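Casdale Fan Hub - Set-up Guide
Section 3: Following a show, voting and spoiler settings

Read section 2 first if you haven't made an account. Everything below assumes you're logged in and can see the Casdale home page with the show tiles.

3.1 Adding a show

1. Open Shows from the top menu.
2. Type the name in the search box. Three letters is enough.
3. Tap the tile. Not the little heart, the heart only saves cast members.
4. Tap Follow.
5. Pick your region. UK and Ireland are separate, votes don't carry over.

Show now sits on your home page. Drag to reorder. On a tablet you have to hold it for a second before it'll move.

Note: Zisow Island and Zisow Island: The Reunion count as two shows. Follow both or you'll miss the reunion alerts. We get a lot of emails on this one.

3.2 Following cast members

1. Open the show page, then Cast.
2. Tap the heart next to the name.
3. Choose what you want: News, Interviews, Photos, or All.
4. Save.

All means all. During a live run that can be 100 alerts a day for the bigger names. Start with Interviews if you're not sure, you can always add more.

If someone leaves the show the heart stays on. You'll keep getting their news, including any panto announcements, until you turn it off yourself.

3.3 Spoiler settings

Do this before the first episode. It doesn't work backwards, so anything already in your feed stays there.

1. Settings, then Spoilers.
2. Choose Off, Soft or Full.
 Off - you see everything as it's posted.
 Soft - headlines are blurred until the episode has ended.
 Full - headlines and thumbnails blurred until you mark the episode as watched.
3. Tap Apply to all shows, or pick them one by one.
4. Close the app fully and open it again.

Caution: Full does not cover comments. People will put the winner's name in a comment under a story about something else entirely. Hide comments seperately, under Settings, Comments, Hide on followed shows.

Caution: phone lock screen alerts ignore the Soft setting. Set alerts to Title Only, or switch them off on final night.

3.4 Voting

Needs a confirmed email. Check your junk folder if the link hasn't come.

1. Wait for the Vote Open banner. Red bar, top of the show page.
2. Tap it.
3. Choose your contestant.
4. Confirm. You get 2 votes per round, and they can both go to the same person.
5. Wait for the green tick before you leave the page. No tick, no vote.

Votes can't be changed. Tapped the wrong name, sorry, that's gone. Use your other one.

Note: fan hub votes are for the Casdale readers' poll only. They do not count towards the result on telly. For that use the broadcaster's own app or phone line, and check what it costs first.

3.5 Posting in the gossip boards

Keep it short, keep it kind, keep it about the show.

1. Open the show page, then Boards.
2. Check nobody's started the same thread. They usually have.
3. Tap New Thread.
4. Add a title. No spoilers in titles, even if the episode's finished. Catch-up viewers exist.
5. Write your post. Limit is 2000 characters.
6. Tag it Theory, News or Chat.
7. Post.

Posts tagged News need a link to where you read it. "My cousin works there" isn't a link. Mods will retag it as Chat.

Caution: no home addresses, no phone numbers, no pictures of anyone's children. Accounts get closed for this and we don't re-open them.

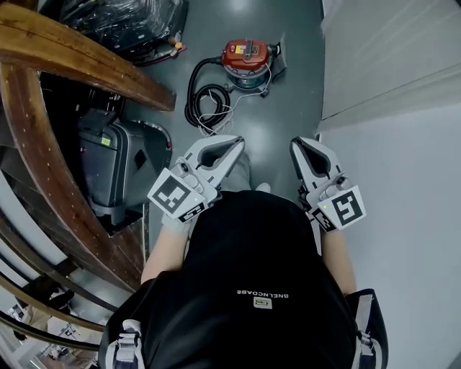
Can I move my saved shows over from my old Kuruc account?

Only if the email address is the same on both. Go to Settings, Account, Import, choose Kuruc and log in with your old password. Shows and hearts come across. Board posts and past votes don't.

3.6 Watch-along rooms

Rooms are run through Ukement, so there's a second set of terms to accept the first time.

1. Open the show page ten minutes or so before it starts.
2. Tap Join Room.
3. Accept the Ukement terms.
4. Pick a nickname. This can be differnt from your board name.
5. Set your delay. Live is for normal telly, Plus is for streaming, which normally runs behind.

If the room is cheering before you've seen anything, you're on the wrong delay. Tap the clock, change to Plus.

Rooms close half an hour after the credits. Chat isn't saved, so copy anything you want to keep.

3.7 Unfollowing

1. Long press the show tile.
2. Tap Unfollow.
3. Tick Remove Hearts Too if you want the cast gone as well.

Alerts already queued may still come through until midnight.

Next: Section 4, Newsletters and ticket ballots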